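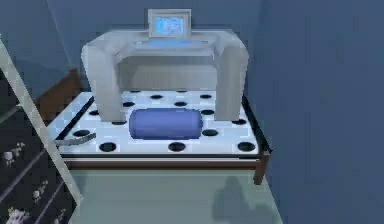 White arch and perforated tabletop, blue walls. Computer rendering.

Flereo hoof pellets: your questions

How much Flereo should I feed?
For an ordinary riding horse of about 500kg, give one level scoop (50g) a day. Ponies do nicely on half of that. Do please level the scoop off with your finger, as a heaped one can hold a good deal more than you'd think and you'll be through the tub before you know it! If you're not sure what your horse weighs, a weigh tape from the tack shop will get you close enough.

My horse already has a balancer. Can I feed both?
Usually yes, but do read the label on your balancer first. Flereo contains biotin, zinc and copper, with no added selenium, and many balancers contain all four. If yours is already generous with the zinc and copper you may be better off with Jimeo, our plain biotin powder, which has no minerals in it at all. Send us a photo of the label if the numbers make your eyes go funny and we'll happily look through it with you.

When will I see a difference?
This is the one we're asked most, and we do wish we had a quicker answer for you. Hoof wall grows slowly from the coronet downwards, and it can take most of a year for new horn to reach the ground. If you start in January, have a look at the top of the hoof in the spring, then keep an eye on it as it grows down. Your farrier sees those feet up close every few weeks, so theirs is the opinion to ask for.

Will it cure cracks or laminitis?
No. No pellet will, and a horse who is footsore, shifting its weight about or reluctant to turn needs the vet that day. Flereo is a feed and we wouldn't like anyone to wait and see on our account.

Is it suitable for good doers?
Yes, it's molasses-free and the daily amount is so small that the calories hardly come into it. Stir it into a handful of damp unmolassed chaff, or soaked grass nuts if that's what you have in the feed room.

He's picking round it. What can I do?
Ah, we've all had one of those. Start with a pinch and build up over a couple of weeks, and try a splash of warm water or some dried mint over the top. If he still won't have it, an unfinished first tub can come back to us for a refund, and we won't make you fill in a long form.

What sizes does it come in?
There's a 2kg tub and a 20kg sack. The sack is much the better value for a yard with several horses, though it needs to be tipped into a bin with a proper lid and kept somewhere cool and dry. Once opened, try to use it within three months.

Where is it made?
At the Balogh mill, alongside our Taller range for youngstock. The batch number is printed on the base of the tub or the stitched end of the sack, so have it handy if you ring us with a query about a particular delivery.

Can I feed it to a mare in foal?
Please speak to your vet first, and tell them everything else she's getting, licks and treats included.

Page last updated Sat 21 September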